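Musta Black Cumin Seed, 800 g refill bag

I started selling this one after Naomi Wanyama brought me a bag of it and told me to quit buying the dusty stuff. She was right!
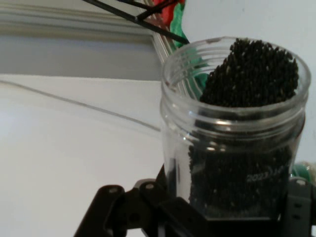
Musta is whole seed, nothing ground and nothing added, and it smells a bit like oregano and pepper when you rub it between your fingers. I put it on flatbread most Sunday mornings (way too much of it, according to my kids) and I toast a spoonful for lentils or roasted carrots. Go easy on the heat, a dry pan on medium for 2 minutes is plenty - it turns bitter fast.

You get 800 g in a brown paper bag with a fold-over top. It comes without a jar, so have one ready. Mine keeps in a dark cupboard for around a year before the smell starts to fade.

Price: $29 a bag
Ships: next business day, except in July when I only pack on Fridays
Also goes well with: Ojala rye flour, Kastthorpe flake salt

İlker Akbulut asked if it works in pickles. Yes, with cucumbers especially, a teaspoon per quart. And if you want it for sprouting, please write me first, I don't sell this batch as planting seed.

Add to cart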